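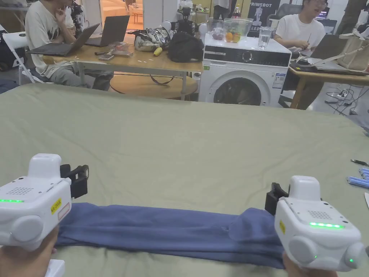 Postville council and the Mastolik bus depot deal, who's going to the rally?

gumleaf_kez
Righto, I've read the whole agenda pack (twice, with a cuppa and a highlighter) and as far as I can tell council wants to hand the bus depot to Mastolik on a 69 year lease without putting the lease itself on display. There's a four page summary. Four pages! For a lease that'll outlast me and probably my kids. A bunch of us are meeting at the fountain at 5 and walking down to the council chambers before the meeting starts. Bring a sign if you've got one, bring the dog if it's good with drums.

trackwork
I'll be there. Drivers have been asking for the staffing schedule since May and keep getting told it's commercial in confidence. I don't care how flash the new workshop is, I want to know who's rostered in it and on what award.

Bernborough2
Going to be the unpopular one here. The depot roof leaks, the wash bay has been out of order for yonks and council hasn't got the money. Mastolik have. What's the rally asking for exactly? If it's "no deal" then I'm staying home. If it's "show us the deal" I might wander down.

gumleaf_kez
Fair question. The flyer says publish the full lease and put the vote off one meeting. That's it. Some people will have signs that go further and I'm not going to go round confiscating them.

Bernborough2
Well that's half the problem though isn't it. Last march I went to was meant to be about library hours and by the time we got to the roundabout we were against fluoride.

pelicanpete
lol I was at that one. Wrong roundabout too

odd_socks_olive
Can someone tell me where the march goes? I've got a pram and the footpath along Momano Street is all dug up outside the chemist.

gumleaf_kez
Fountain, up Momano on the LEFT side (the right's the dug up bit), past the old post office, then left at the lights. It's all flat apart from the last block. We're not closing the road so everyone's on the footpath and waiting for the green man like normal people.

trackwork
The union's bringing the big banner so if you want to walk with the drivers look for that. Still need a couple of people on the poles for the uphill bit, it catches the wind something shocking.

quokka_in_exile
I'm not sold on the marching bit. We had nearly 9 hundred signatures on the pool petition and it got "noted". Then two people rang their councillor every morning for a fortnight and the thing was fixed. I'd sooner see everyone at home on the phone.

gumleaf_kez
Do both! I've rung mine. Got voicemail, rang again, got a very polite young bloke who said he'd pass it on.

quokka_in_exile
He says that to everybody. Ask for the reference number.

gumleaf_kez
Oh that's good, didn't know there was one. Ta.

Bernborough2
Has anyone looked at how Öberg did it? They leased their depot out and put the contract on the website with the dollar figures blacked out and everything else readable. Took me ten minutes to find the bit about what happens if the operator goes bust. I'd be happy with that here.

trackwork
I'd want the dollar figures as well. It's our depot.

Bernborough2
You won't get them before signing, no council's going to do that while they're still haggling.

trackwork
They're not haggling, they're voting! The price is in the closed session papers. Councillors have got it in front of them.

Bernborough2
Ok, I'd missed that it was already in the closed papers. Still reckon the Öberg version is the one you might win.

odd_socks_olive
Is there a spot to speak at the meeting itself or is it just standing outside?

gumleaf_kez
Public question time is first up, 5 speakers max, three minutes each, and you've got to put your name in by noon the day before. I know of two who've registered. If you're a driver or you catch the 4 please think about it, they've heard plenty from me and you can see their eyes glaze over.

pelicanpete
I catch the 4. When it turns up

odd_socks_olive
Pete you should do it! Three minutes on waiting for the 4.

pelicanpete
I'd need longer

quokka_in_exile
If you do get up, ask one question and make it one they have to answer yes or no. "Will you release the lease before the vote." Don't tell them your life story first, the mayor just thanks you for it and moves on.

trackwork
Seconded. Also print it out in big type, the lighting at that lectern's hopeless.

Bernborough2
Alright, I'll come down. Left side of Momano, and I'm not holding a pole.

gumleaf_kez
You're tall, you're definitely holding a pole.

odd_socks_olive
Anyone know if the toilets in the chambers stay open during the meeting? Asking with a toddler in mind.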